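How Does a Hockey League Add a Team?

A hockey league does not always stay the same size. Sometimes it adds a brand-new team. That is called expansion.

First, a group of owners asks to join. They pay the league a fee, and the money is shared by the teams already playing. Then those teams vote. If enough of them say yes, the new team is in.

The team also needs a place to play. An arena needs ice, locker rooms, and plenty of seats. The rink in Plidesden had 1,046 seats when its team, the Pemari, joined a small league.

Where do the players come from? Many come from an expansion draft. Each old team makes a list of players it wants to keep. The new team can choose from the players who are not on the lists. The Pemari picked 9 players this way and signed the others in June.

Sometimes a city gets a team another way. A team that already exists packs up and moves. That is called relocation. Fans in the old city lose their team, so people often feel sad or angry about it.

A new team needs a name and colors, too. In Plidesden, fans sent in 726 ideas. Araceli Bañuelos, age 10, sent the winning one.

Rinks are cold, even in summer. If you go to a game, bring a hat and something warm to wear.

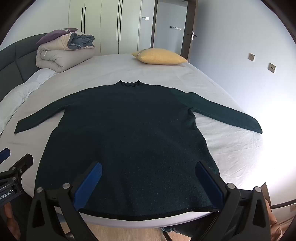 A green knitted sweater with black trim.

Words to know
Expansion: adding a new team to a league
Relocation: moving a team to a different city
Draft: a way for teams to take turns choosing players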